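Bringing the Bindery Back In House

Mid-sized print shops are taking a second look at finishing work they once sent across town.

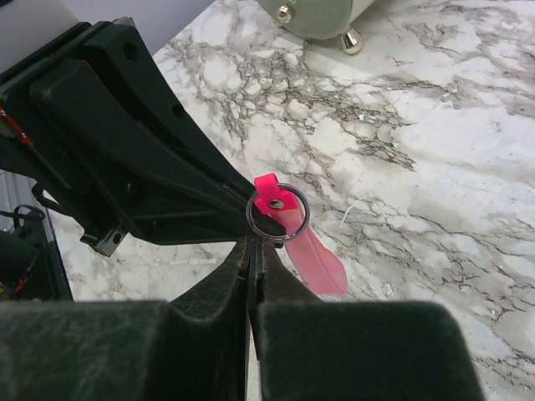 For most of the past two decades, the commercial print shop of modest size bought its presses and rented its finishing. Folding, trimming and simple stitching stayed on the premises. Perfect binding, laminating and anything involving a die went to a trade bindery, which collected the flat sheets on a pallet and returned finished books when its own schedule allowed.

That arrangement served long runs well. A customer ordering several thousand catalogs expected to wait, and the cost of trucking was spread across the whole job. Short runs have altered the calculation. When an order calls for 200 copies of a training manual, the minimum charge at an outside bindery can exceed the cost of printing the pages.

Worus, a commercial printer serving schools, clinics and local manufacturers, reviewed its outside finishing last March. The review covered 235 jobs sent out over the preceding year. Of these, 139 were perfect-bound books of a single format, and most were ordered by customers who came back for the same title with small revisions. The shop had been paying a setup charge on each of them.

Management concluded that one machine would answer the greater part of the need. The company installed a single-clamp perfect binder with a hot-melt glue tank and a milling station for the spine, followed by a programmable guillotine cutter to replace a unit that had grown unreliable. Laminating was left with the trade bindery, where it remains today.

Space proved a more difficult question than price. A binder of this class occupies little floor by itself, but it requires clear access on three sides, room for a cart of book blocks, and a place for bound books to cool before trimming. Worus gave up a storage bay for the purpose and moved its cover stock closer to the press. Fume extraction had to be added, along with a dedicated electrical circuit, and these two items delayed the opening of the department by several weeks.

Training followed. Operators accustomed to folding machines learned quickly how to load and clamp a block. Judging the glue took longer. Coated papers accept adhesive poorly unless the spine is milled to sufficient depth, and grain direction affects both how a book opens and how long it holds together. The shop now keeps a written record of paper, milling depth and glue temperature for every repeat title, and a sample from each run is opened flat and pulled page by page before the job is released.

Prodden, a smaller firm with a large trade in church directories and cookbooks, took a different course. Its review showed that plastic coil and wire binding made up nearly all of its outside spending. A heavy-duty punch with interchangeable dies and an electric coil inserter were enough to bring that work inside, at a fraction of the cost of a glue binder. The firm reports that the dies repay careful cleaning, and that paper dust is the principal cause of stoppages.

Trade binderies have not stood still. Lockyer, which finishes work for printers throughout its region, has withdrawn from the smallest orders and invested in case binding, foil stamping and other processes that few general printers could justify owning. It has also begun to quote by the day of delivery, so that a customer able to wait until Wednesday pays less than one who needs books on Monday.

Shops considering a purchase would do well to begin with their own invoices. A year of finishing charges, sorted by process and by quantity, shows where the money goes. Service coverage deserves equal attention. A binder that stands idle while a part is shipped places every promised date at risk, and the distance to the nearest technician should be established before any contract is signed.

The secondhand market offers some relief to limited budgets. Nistness, a dealer in reconditioned bindery equipment, lists 206 machines in its current catalog, guillotines and folders being the most numerous. Buyers are advised to see a machine run under power with their own stock, to ask for the maintenance log, and to confirm that safety guards and light curtains meet present requirements. Glue tanks should be inspected when empty, and clamps checked for even pressure along their full length.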